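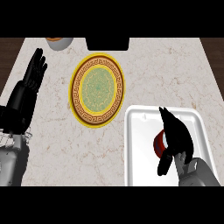
Sealing honed marble before fitting: penetrating or topical?
Worktops and Surfaces > Natural stone

grout_and_about
Posts: 234
I have a light marble worktop arriving from the yard at Mumbridge in September, honed on the top face and front edge, raw underneath. The fabricator says it leaves them unsealed and that I should put on two coats of an impregnator after fitting. The kitchen firm wants a topical acrylic on before it is carried in, to protect it from the fitters. Which order is right, and can one go over the other?

Slab is 20 mm, on birch ply. Undermount sink, no hob cut-out.

pellworth
Posts: 1185
Impregnator only. A topical coat sits on the surface, scratches, and has to be stripped before anything else will soak in. If they are worried about the fitters, cover it with card and tape the card to itself, not to the stone.

Seal the sink cut-out before the sink goes in. You can't reach that edge afterwards.

lowtide
Posts: 500
Agree on the cut-out, disagree on the rest. An impregnator does nothing about etching. Lemon juice or vinegar will dull a calcite surface whether the pores are full or not. A topical coat at least puts something between the acid and the stone. We used Ticona on a pastry counter and it took the etching instead of the marble. It was stripped and recoated once a year.

pellworth
Once a year on a counter that people are paid to look after. In a house it gets left, goes cloudy round the tap and lifts at the front edge. On a honed finish a light etch can be rubbed out with a fine abrasive pad and water. A patchy acrylic can't.

grout_and_about
Can I test whether it needs sealing at all? The offcut seems quite dense.

quarterbond
Posts: 2148
Put a teaspoon of water on the offcut and time it. If there is a dark patch after five minutes it will take sealer. If there is nothing after half an hour, one thin coat is plenty and the second will only leave a haze. Repeat with cooking oil on the back of the same piece, as some stones hold off water and still drink oil.

Check whether the yard has resin-treated the slab. Vatden and Irar both sell a resin-backed grade, and the resin sometimes reaches the top face in the veins. Sealer won't go in there and must be wiped off before it dries.

lowtide
The wiping is where most people go wrong with either type. Work in small areas, dry cloth, change the cloth often.

grout_and_about
Water test done. Faint mark at ten minutes, gone by the evening. Oil left a definite spot. I will go with the impregnator, cut-out first, and ask the yard about resin.

pellworth
Leave the fitted top overnight before you seal it. Silicone first, then sealer, or the silicone may not hold.

quarterbond
Check the tin on that. Some makers want the joint done last.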